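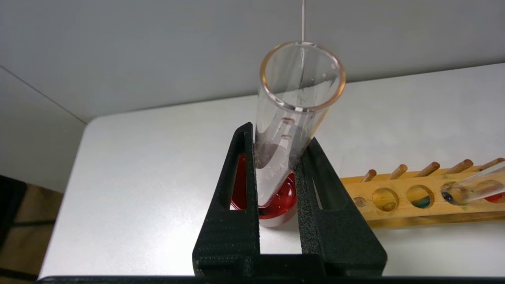

Lisel Glass Test Tube Set review
By Genowefa Chmielewska
Updated 2024-09-14

Bottom line: good clear glass at a fair price, with a rim that is smoother than I expected. The stoppers are poor and the brush is too short. Buy it for color work, mixing and demonstrations. If you heat tubes over a flame every day, pay more for something thicker.

I teach an after-school science class for ages 11 to 14, and we go through a lot of tubes. Last year's set was the Goltlow economy pack, which I replaced in April after one too many chipped rims. The Lisel set cost me $74 with shipping. I paid for it myself.

What you get

The box holds tubes in two sizes, a bag of rubber stoppers, one cleaning brush and a folded sheet of instructions. There is no rack. The listing shows one, so read the small print before ordering. I already had two racks from Tsang and the larger tubes fit those with a little play. The smaller ones drop in too far to grab easily, and I ended up putting a cotton ball at the bottom of each hole.

Each row of tubes comes in its own cardboard divider. Mine arrived with one tube broken and one with a scratch along the side. I wrote to the seller with my order number and got replacements for both eight days later. They didn't ask me to return anything.

The glass

Clarity is the best thing about this set. We do a lot of work where the color matters: food dye dilutions, cabbage juice with vinegar and baking soda, layers of sugar water. With the old set, purple and gray were hard to tell apart through the wall of the tube, especially under the ceiling lights in our room. With these the difference is easy to see. A cloudy layer looks cloudy, and the curve at the top of the liquid is sharp enough for students to read a level at the right place.

I recommend a white surface under whatever you're doing. Ours is a plain white tabletop, and on that even pale pink shows up. Watch out for other colors nearby, though. Clear glass picks up whatever is next to it, and a dish of red dye will tint the bottom of a tube standing in front of it. One of my students wrote down a red layer that was on the table behind her tube.

There are no volume marks on the tubes. I put a strip of tape on the side and draw my own.

The rim

The rim is rolled and evenly finished. I ran a cotton glove around every one before handing them out and nothing snagged. It also pours well if you tilt slowly. If you tilt fast, a drop runs back down the outside, the same as with any tube that has no spout.

The opening on the larger size is wide enough for a pipette, a thermometer or a length of wire. We hang thin wire into the tubes for crystal growing and for a corrosion activity, and there is enough room to lower it down the middle. If it does touch the side it tends to stick to the wet glass and pull a trail of liquid up with it. A pencil laid across the mouth with the wire bent over it fixes that.

Cleaning

Droplets cling to the inside above the liquid line, and colored ones dry into small spots. Food dye comes out with warm water if you rinse the same day. Beet juice and iodine are harder. I left one rack over a long weekend and the reddish-brown spots on the upper wall needed an overnight soak with dish soap, then scrubbing.

The included brush reaches about two thirds of the way down the larger tubes. I don't understand why it is in the box. I use a Skilley bottle brush with a longer handle, and it gets to the bottom without scratching.

Don't put these in a dishwasher basket. I tried six and two came out chipped.

Heating

The sheet says the glass is safe for heating. In a hot water bath I have had no trouble. Over a burner I did the test myself, without students, and cracked one tube out of five. I was holding it in one spot, so part of the blame is mine, but the Goltlow tubes survived the same treatment. I now use the Lisel tubes only in water baths.

The stoppers

They are stiff and too large. Pushing one in far enough to seal takes more force than I want an 11-year-old using on glass. Viktória Major, who teaches the other section, had a stopper jam so tightly that she threw out the tube with it. We switched to the soft ones left over from the old set. They are thinner rubber and they fit fine.

Grip

The walls are smooth and slippery when wet. Wooden clamps hold them well. Metal spring clamps slide unless the jaws are padded or have some texture. Hold the tube in the lower half, at a slight angle, with the open end pointed away from everyone. Squeezing near the rim is how we lost most of the old set.

After five months

We have broken four in normal use, not counting the dishwasher and the burner. None of the rest have gone cloudy. The store page has 3,307 ratings, and the complaints I read there match mine: stoppers, brush, no rack.

Pros: very clear glass, smooth rims, seller replaces breakage
Cons: stoppers too tight, brush too short, no rack, no volume marks, not good over a flame

Rating: 4 out of 5. I have ordered a second box for the spring session.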